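3.2 Handling rules for soft furnishings

The Delluvov protocol treats bed making as a contact task in a private home, so its rules cover the linen and the hand as well as the arm. We applied it to the duvet stage at the Sumine site.
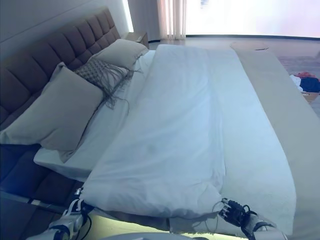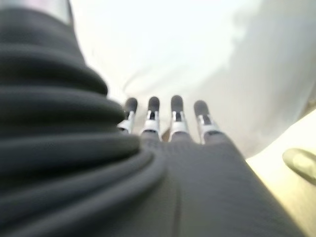
Figure 3. Duvet stage: head view (first) and wrist view (second).

Rule 2 states that both hands must have hold of the duvet before either one lifts. Rule 3 requires fabric covers on the wrist and palm to be inspected at the start of each shift, and replaced if a seam has opened. Cables should be kept clear of tassels and loose threads.

Of the 135 trials logged in March, 21 were stopped by the operator under these rules. We counted every stop as a failure, whatever the cause. Lemieux scoring allows a restart within the same trial, and the two sets of results should not be compared directly.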